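Cables, Chargers and the Drawer We Do Not Open

Aug 7, 2018
3 min read

In July our floor at Josville did the tidying which we had promised since the winter. I was asked to write some words about it for the newsletter, and I have said yes, although I think that Ayana Gashaw would write it better. She was the one who started. She came in one morning with a roll of labels and said that before lunch she wanted to know what every cable in the building was for.

For those readers who have never visited us, the shared office at Driminholm has 16 desks and one long cupboard. In the cupboard there were boxes, and in the boxes there were chargers. Some of them belong to telephones that were given back years ago. Others came with the lamps we bought from Garg, and these have a plug that looks like all the other plugs but does not fit into anything else. I tried it in four things before I believed this.

We agreed on a simple method. Everything with a cord is put on a flat and light surface, so that a black cable can be seen well. Then you look for the other end. If you find a device, the two stay together and receive one label. If you do not find a device, the cable goes to the box by the door and waits there for two weeks. Mesfin Wubshet wanted one month, Slavica Ivanov wanted one day, and two weeks was what we could all accept.
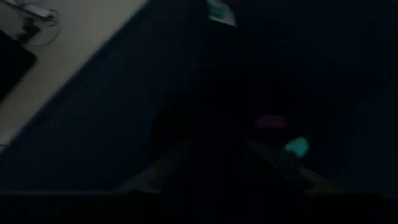
The most difficult part is the small things. A cable is long and it makes itself noticed, but a small piece can slide from the table on to something dark and stay there until somebody sits on it. Please look also on the chairs and under the cushions when you finish with your own corner. Bezawit found the key of the first-aid cabinet in this way, and it had been missing since before I began to work here.

I would like to say also how to wind a cable, because I did it wrongly all my life. I was winding it tightly around my hand and then around the charger itself, as my father did. Ernő Szűcs, who repaired radios before he came to us, was quite unhappy to see this. He says that the cord breaks first at the place where it leaves the charger, so there it should never be bent sharply. You make loose circles, all of them the size of a small plate, and you close them with a strip of cloth or a paper band. No rubber bands, please. They become sticky in summer and leave a mark on everything.

For the labels, write the name of the device and the room. Do not write only "charger", as somebody did on eleven of them. I know the handwriting and I will not say more. If the device is your own, put your name too, and take it home if you do not use it at work.

Ayana ordered the labels in a packet of 500, and we have used 177 until now, so there are plenty left for the people upstairs. They are in the top drawer of the long cupboard, beside the scissors. The second drawer is still full of adapters for countries where none of us has travelled, and we have decided to leave it closed until September.

The things which had no owner after the two weeks were taken by the repair corner at Gellness. They accept cables, chargers and small electrical devices, also broken ones, but no loose batteries. Those must go in the separate tin in our kitchen. The repair corner asks 80 pence for each bag, and this was paid from the coffee money. If you take a bag there yourself, keep the receipt and give it to Slavica.

One question is still open. There is a white charger, rather heavy, with a very short cord and no writing on it. Mesfin believes it is from the old projector and Bezawit is sure that it is not. It lies now on the shelf above the printer. If it is yours, or if you only know what it is, please come and tell one of us before the end of the month.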